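Journal > Home Projects > Display and Seasonal

Preparing a Display Table With a Cloth Backdrop

Each October, this journal sets aside one entry for the display table. The table is a modest undertaking. It holds items that are to be given away, and it is arranged so that visitors to the house may look them over before choosing. The following notes record the method used this year and may be of use to readers who plan something similar for a classroom, a hallway or a church basement.

The Backdrop

The wall in the back room is plain gray and does little for anything placed in front of it. A large black cloth was therefore hung behind the table. The cloth came from Halvorsen, a fabric shop that sells remnants by weight, and it had been folded on a shelf since the previous winter. Pressing was considered and set aside. Readers with more patience are encouraged to press the cloth on low heat the evening before and to hang it at once.

Fastening deserves some thought. A heavy cloth pulls on its upper edge and will gather at whatever point carries the load. Two people make the work easier - one to hold, one to fasten - but it can be done alone with a step stool.

The Letters

Colored letter cutouts were attached to the cloth once it was up. Pale and bright shades stand out well on black, and the set includes purple, light blue, yellow and a peach-orange. The letters were cut over 2 evenings from a Plinen craft pack of 300 sheets, most of which remain in the closet. No effort was made to keep the rows level. A slanted row suits a table meant partly for children, and it spares the organizer the use of a ruler.

The Tabletop

Items were placed with the middle of the table left open. A stack of three books and two plush toys stand along the back, against the cloth, and a white sneaker rests at the left end. Taller or softer things belong at the rear, where the cloth sets them off. Shoes do best at an end, where they can be picked up and examined without disturbing the rest.
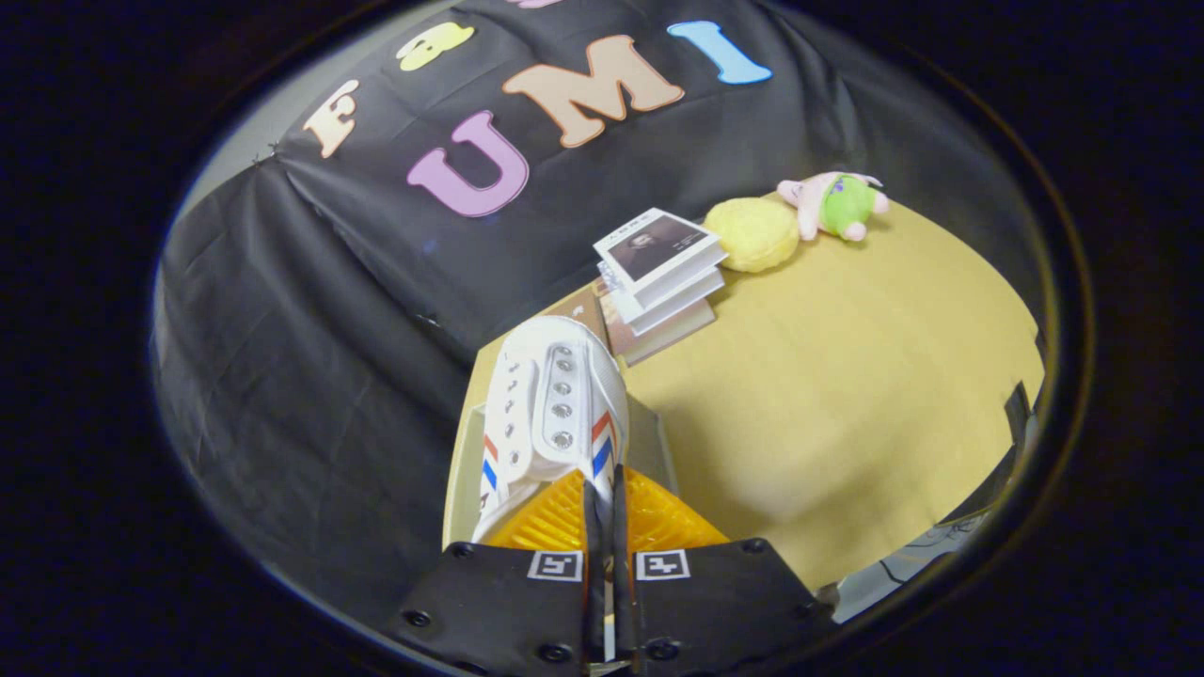
After the Display

At the close of the afternoon, remaining items are returned to the storage bin in the hall. The letters are taken down first and laid flat between sheets of paper. The cloth is then shaken outdoors and rolled on a cardboard tube. Folding is what produces the long creases, and the tube will be the rule in this household from now on.

Books that find no reader are kept until spring.

Comments (3)

orari_reader: What do you use to attach the letters? Tape never holds on my black cloth.

Quilted Porch: We did a table like this for our preschool last fall. Plush toys went first, books second. I still have one lonely pair of rain boots!

dmk: Agree about the tube. Wish I had read this before I folded mine.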